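Heststead Heritage Trust opens new archive of working lives in Bidham
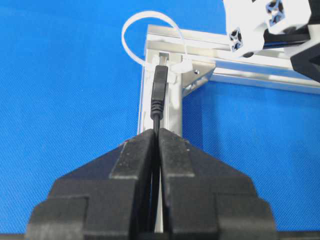
Heststead Heritage Trust today announced the opening of the Bidham Working Lives Archive, a collection of letters, wage books, photographs and household papers relating to the town's former rope and twine trade. The archive is housed on the upper floor of the Ramalho Building in Mill Lane and may be consulted by any member of the public, free of charge, by appointment.

July 26, 2021

The collection comprises 679 catalogued items. The largest single part came to the Trust from the former offices of Baltisex, the rope manufacturer which was for many years the principal employer in Bidham and which closed its Mill Lane works in the 1970s. The remainder has been given or lent by families in the town and in the villages on the Heststead side of the river.

The Baltisex papers include wage books for the spinning floor, the tarring shed and the despatch office, together with apprenticeship agreements, order ledgers and a long run of correspondence with chandlers on the east coast. Several of the wage books record the occupations of married women who worked from home, finishing nets and hammock cord by the piece. This part of the trade has left very little trace elsewhere, and the Trust expects it to be of particular interest to family historians.

Maribeth Ambrosio, Director of Heststead Heritage Trust, said:

"The rope trade shaped the streets of Bidham, and many people living here have a grandparent or great-grandparent whose name appears in these books. Until now the papers have been kept in three separate places, and two of those could not be visited. We are very pleased to be able to bring them together under one roof and to make them available to the people to whom they matter most."

The work of sorting and listing the papers began in November 2018. It was delayed on two occasions, first by repairs to the roof of the Ramalho Building and later by the closure of the reading room during the public health restrictions. Cataloguing continued from home during the second period, using copies made beforehand, and the final boxes were listed in the spring.

Clifford Cormier, Collections Manager, who led the cataloguing, said:

"The order ledgers arrived in reasonable condition. The letters did not. Many had been folded into bundles and tied with the firm's own twine, and they had to be opened slowly over a period of months. We have kept the twine with the bundles and given it catalogue numbers of its own. Where a letter could not be fully opened without loss, we have left it as it was and said so in the list."

Household papers

In addition to the business records, 162 items in the archive are household papers from Bidham families. They include rent cards, burial club books, school certificates, recipe notebooks and letters sent home by sons and daughters who had left to find work. The Trust issued an appeal for such papers through parish newsletters and received a greater response than it had planned for. Some items were copied and returned to their owners, and others were given outright.

The household papers have been listed under the street in which the family lived, as well as under the family name. A reader who knows only that a relative lodged in Tenter Row, for example, will be able to ask for all papers connected with that street. The Trust would welcome corrections from anyone who finds that a house or family has been wrongly placed.

A small number of letters contain medical or financial details relating to people who may still be living. These are closed for the present and are marked as such in the list. Close relatives may apply in writing to see them.

Visiting the archive

The reading room will be open on Tuesdays and Thursdays from 10 am to 4 pm. Appointments should be made at least two working days in advance so that papers can be brought up from the store. Readers will be asked to complete a short registration form and to show proof of address on their first visit.

Pencils only may be used in the reading room. Readers may photograph papers for their own use without charge, but flash is not permitted. Bags and coats are to be left in the lockers on the ground floor. There is a lift to the upper floor and an accessible lavatory on the landing. Street parking in Mill Lane is limited, and visitors arriving by car are advised to use the car park behind the Corn Hall.

A printed list of the full collection may be consulted at the Trust's office and at Bidham Library. Copies of the list may also be bought from the Trust for £2, plus postage.

Display on the ground floor

To mark the opening, a display drawn from the collection has been mounted in the ground floor gallery of the Ramalho Building. It includes the earliest surviving Baltisex wage book, a set of apprenticeship papers for two brothers from Church End, and a hand-drawn plan of the rope walk showing its full length of 400 yards, from the hemp store to the river gate. The line of the walk can still be followed along the footpath behind Mill Lane, and a leaflet describing the route is available from the front desk.

The display may be seen during normal gallery hours and does not require an appointment. It will remain in place until the end of November.

Schools in Bidham and Heststead may book a morning visit, which includes time with the display and a session on reading old handwriting. Teachers are asked to contact the Trust's office early in the autumn term, as places are limited to one class each week.

Future work

The Trust intends to continue collecting. It is seeking, in particular, photographs taken inside the works, of which it holds very few, and any papers relating to the firm's sports ground and annual outings. Owners who do not wish to part with their papers may bring them to the Ramalho Building to be copied while they wait.

Maribeth Ambrosio added:

"An archive of this kind is never complete. We know from conversations at our open mornings that there are albums and tins of letters in the town that we have not seen. We would ask anyone clearing a house to speak to us before throwing papers away, however ordinary they may seem."

Notes for editors

Heststead Heritage Trust is an independent charity which cares for local records, buildings and objects in Heststead, Bidham and the surrounding parishes.

Interviews with Maribeth Ambrosio and Clifford Cormier may be arranged through the Trust's office. Copies of selected letters and of the rope walk plan can be supplied to the press on request.

ENDS

Comments (4)

Jean P.
My nan finished hammock cord at her kitchen table in Tenter Row and always said she was never on the books. I would love to know if she was after all. Have rung for an appointment.

ropewalker
Good news, but Tuesdays and Thursdays in the daytime are no use to those of us at work. Any chance of a Saturday now and then?

D. Hallam
The sports ground was sold off before the works shut. I have a team photo from the cricket side, with most of the names on the back. Will bring it in to be copied.

Sheila
Is the leaflet for the walk suitable for a pushchair? The path by the river gate used to be very muddy.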